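Zurkora 开放日 常见问题(参观前请看一眼)
三月场。赶着整理的,有漏的现场再问。
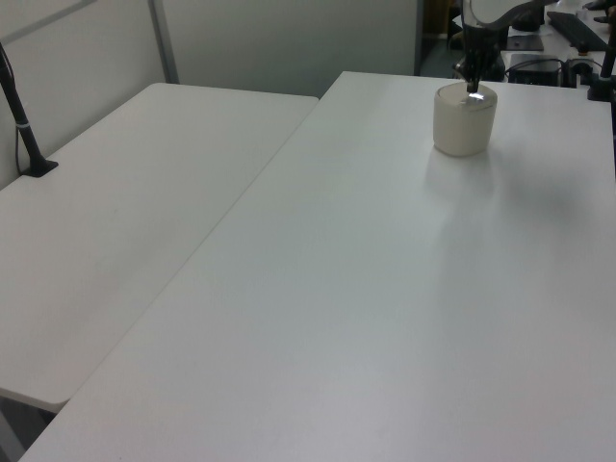 一、报名和到场

要提前报名吗?
要。每场上限64人,满了就关。没收到确认邮件=没报上,别直接跑过来,前台真的不放人。

几点到?
下午场1点半开门,2点准时开讲。迟到可以进,但讲解不重来。

地点在哪?
Zullivbridge 园区,从北门进,跟着地上的黄箭头走。导航搜 Jirmont 会把你带到老楼,老楼已经不接待了,别信导航。

能停车吗?
能,位子少。坐地铁吧。

可以带小孩吗?
可以,8岁以上,大人全程跟着。婴儿车请存前台,通道窄。

二、演示看什么

一共几个演示?
两个。第一个是抓取,机械臂在白色大桌上夹一只米白色的圆罐子。第二个是讲解员带着大家看一次示教,就是人手把动作教给机械臂的过程。

一场演示多久?
抓取那段5分钟,示教长一点,看提问多不多。中间不休息。

为什么用罐子,不用更复杂的东西?
每年都有人问。圆的、矮的、盖子平,后排也看得明白夹爪在干嘛。复杂的东西我们平时也做,但开放日时间短,讲不完。

罐子里有什么?
不影响演示,哈哈。想知道现场问讲解员。

夹爪从上面下去,为什么不从侧面夹?
两种都行。从上面下去,对桌面周围的空间要求小,观众也好理解。侧面夹要多算一段避让,讲解时会提到。

盖子会反光,会不会影响识别?
会有影响。亮斑的位置跟灯和角度有关系,所以演示区的灯请不要动,也请不要开闪光灯。去年有人开了,那一轮只好重来。

会失败吗?
会。夹偏、没夹住、停在半空都可能。出现了就照常讲,讲解员会说明原因,说不清的记下来回头查。

机械臂是全自动的还是有人遥控?
抓取演示是自动跑的,旁边有操作员看着,随时能停。示教那段有人参与。

可以自己上手吗?
抓取不行。示教那段每场抽2位观众试,签到时勾一下就算报名。长发扎起来,手链手表摘掉。

三、安全

能站多近?
地上有线,线外随便站。机械臂动的时候手不要伸到桌面上方,东西也别往桌上放,水杯尤其不行。

桌边的黑色立杆和线可以碰吗?
不要碰,也不要靠。位置都是对过的,歪一点就得重新标定,后面一场就要推迟。

戴心脏起搏器能参加吗?
请先发邮件说明,我们问过设备同事再回复你。

四、拍照和资料

能拍照录像吗?
可以拍桌上的演示,不开闪光,不用三角架。别的观众请尽量别拍到正脸。后面工作台的电脑屏幕不要拍。

讲解用什么语言?
中文。Gudrun Strömberg 那场是英文,有中文翻译跟着,问题用中文提也行。

有讲义吗?
有,一页纸,签到处自取。电子版活动后发到报名邮箱,一般一周内。没收到先翻垃圾邮箱。

学校或公司能包场吗?
可以,走 Zawadzka 参观项目单独申请,不占开放日名额。请写清人数、年级或行业、想看抓取还是示教,时间至少给两个备选。只写“想来看看”的邮件我们回得会比较慢,因为还得再来回问一遍。

卖设备吗?能报价吗?
开放日不谈报价。留名片,商务同事会再联糸。

五、其他

有吃的吗?
有水和饼干,在门厅。演示区内不能吃东西。

来不了怎么取消?
点确认邮件最下面那个链接。名额会自动给候补的人,所以请早点取消。

下一场什么时候?
还没定。定了会先发给订阅邮件的人,然后才上网站。

还有问题直接回复确认邮件就行,开放日当天上午邮件不看了,请到签到处问。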